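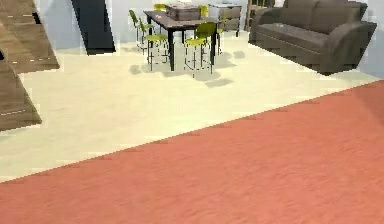 Rendered view from the Wamumwood interior set. Credit: Lingyun Wan / Uken

Odex Navigation Stack: Frequently Asked Questions
Last updated Saturday, October 11, 2025

General

What is Odex?
Odex is the mapping and local planning stack Uken maintains for indoor mobile bases. It takes depth images, color images and odometry, and publishes a floor map, a cost grid and a velocity command. It does not do arm planning. Arm planning is in Fang, which has its own release cycle and its own FAQ.

Do I need Fang to run Odex?
No. Fang reads the Odex map if it finds one. Odex never reads anything from Fang except the footprint topic, and if that topic is silent it uses the static footprint in base.cfg.

What is Wamumwood?
The simulated interior we use for regression runs. It has a dining area, a sofa, stairs and a wall of books, and every release is run through it before it is tagged. The scene files ship with the developer package only.

Is Wamumwood a substitute for testing on hardware?
No. Rendered depth is cleaner than sensor depth, even with the noise model on. We use it to catch changes between two builds of the same code. A build that passes in simulation still has to be tuned on your base.

Mapping and perception

Why are chairs missing from my cost grid?
Thin legs fall below the default minimum obstacle width, which is 3 cells. With thin-legged chairs around a table, the grid can show free space the base cannot fit through. Set min_cluster to 1 and turn on leg_grouping. Grouping joins nearby leg clusters into one footprint and marks the area between them as occupied. Expect more false positives near cables.

Does Odex see the table top?
Only if the surface is inside the camera's vertical field of view. Overhangs are projected down onto the grid when project_overhang is true. It is true by default from the June release onward. Earlier configs carried over from a previous install will still say false, and the upgrade script does not touch them.

How are stairs handled?
Stairs going up are treated as obstacles, with the bottom step as the edge. The space under an open flight is marked unknown, and the planner will not enter unknown cells unless you set allow_unknown. Stairs going down are a separate case and need the cliff layer, which requires a downward-facing range sensor. There is no camera-only mode for the cliff layer and none is planned.

The floor changes color partway across the room and the base slows down at the line. Why?
The floor segmenter scores each region by appearance and geometry. A hard change, such as a red area meeting a cream one, lowers the appearance score on the far side until enough depth frames agree that the surface is level. The default is 30 frames. Lowering floor_confirm shortens the slowdown. Below 10 the segmenter starts accepting low furniture as floor, so we don't support values under that.

Shadows are being marked as obstacles.
Check that you are not running color_only. Shadows under furniture are gray and have soft edges, and the color branch alone can't separate them from objects. With depth fusion on, shadow cells should clear as soon as the depth image covers them.
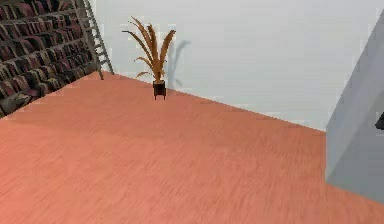 Localization drifts when the base faces a plain wall. Is this a bug?
It is a known limit. A smooth wall gives the scan matcher a distance and a heading but nothing along its length, so position error grows in that direction. The matcher reports this in the covariance. If your code reads only the pose, you will not see it. Turning the base until a corner or some shelving comes into view normally brings the estimate back.

Are bookshelves good landmarks?
For the visual matcher, yes, from close up. Rows of spines have a lot of texture. Seen at a steep angle the far rows compress and repeat, and false matches go up. Use max_view_angle to reject them. The bundled profile sets it to 60 degrees.

What about plants?
Narrow leaves return scattered depth points, and the outline changes with viewpoint. Odex inflates sparse clusters by default, which can make a small pot with wide foliage take up a good part of a passage. If your base is shorter than the foliage, set sparse_height to the height of the base and the points above it are dropped.

And ladders?
Treated like chair legs. See the first question in this section.

Planning

The planner stops with NO_PATH but I can see a gap.
In order of how often we see it:
Inflation radius is larger than half the gap.
The footprint still includes an extended arm pose from Fang.
The gap is unknown, not free. View the raw grid, not the inflated one.

How fast does the local planner run?
The target is 30 Hz. It logs a warning if a cycle goes over budget and reuses the last command once. After a second miss in a row it commands zero velocity.

Can I rotate in place next to a wall?
Yes, if the full swept footprint is clear. For a rectangular base a turn of 90 degrees needs more room than either end position. The rotation check samples the sweep, and step size is set by rot_step.

Tooling

How do I replay a run?
odex replay with the log directory. Add --grid to write the cost grid at each cycle. Logs older than 100 days are not kept on the shared server, so copy anything you want to file a report against.

What should a bug report include?
The log directory, base.cfg, the build hash and the scene name if it was a simulated run. Reports without a log are closed. Mapping and perception reports go to Lingyun Wan, everything else to the general queue.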